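4.2 Data collection on deformable goods

The cloth portion of the Todardale set was recorded with hand-held grippers instead of teleoperated arms. An operator holds one gripper in each hand and does the task directly, and the wrist view from each tool is stored along with its pose and finger opening. No robot is needed at the recording site. This let us collect in places where bringing in an arm would have been slow or expensive, including furnished rooms and shop floors with bedding and soft goods.

We recorded 165 episodes of garment and fabric handling for this section. Each episode covers one task: picking up a cloth item by an edge, spreading it, folding it once, or moving it to a pile. Operators were told to work at a normal pace and to regrasp when they needed to. Episodes with regrasps were kept. In early trials we had thrown them out, and the policies trained on what was left did poorly whenever the first grasp missed.

The fingers on both tools carry soft pads on their inner faces. Wear on the finger surfaces was a problem throughout the collection. We used wrapping on the fingers where needed and did not try to keep the appearance of the tools identical from one session to the next. Since the tool is always in the wrist view, these differences act as a mild form of visual variation, and we did not mask them out.
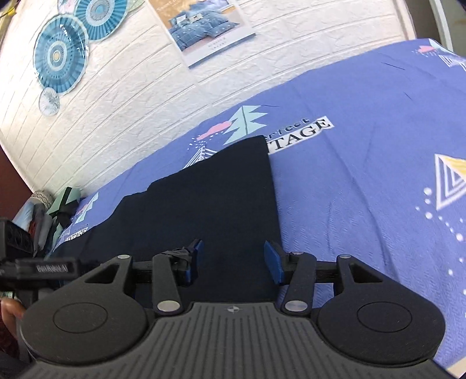
Figure 7. Wrist view with the fingers open at a piece of black fabric on a printed bed sheet. The second device is partly visible at the left.

Dark items gave the most trouble. A matte black cloth has few features inside its outline, so the useful information is mostly in the boundary and in whatever the cloth covers. Where the surface underneath has a strong print, the boundary is easy to find, and the interrupted pattern gives a fair idea of how far the cloth extends. On a plain dark surface neither cue is present. We therefore marked each episode with two labels, one for the item (light, dark, patterned) and one for the support (plain, printed), and we report results for each pair separately in Section 5.

Pose tracking depends on the background. Bed surfaces with a repeated print were a concern at first, because similar motifs in different parts of the sheet can be matched to each other by mistake. In practice the walls and furniture in view were usually enough to settle the pose. Tracking failed more often when the operator leaned in close and the cloth filled most of the view. Frames without a valid pose were dropped, and an episode was discarded if it had a gap longer than 90 frames.

Training used the same network as in the rigid object experiments. The only change was the length of the action sequence, which we shortened for cloth. A cloth item can shift as soon as the pads press on it, and a long sequence planned from the first view tends to close the fingers in the wrong place. With the shorter sequence the policy looks again before closing. We compared against the Festano baseline, retrained on our episodes with its published settings.

Each policy was tested for 200 trials split evenly over the four tasks. A trial counted as a success if the item was lifted clear, spread, folded or placed within the time limit, with no help from the person supervising. Trials in which the pads closed on both the item and the sheet below it were counted as failures, even when the item was later moved to the right spot. We chose this rule because pulling the bedding along with the item is a common error and a looser rule would hide it.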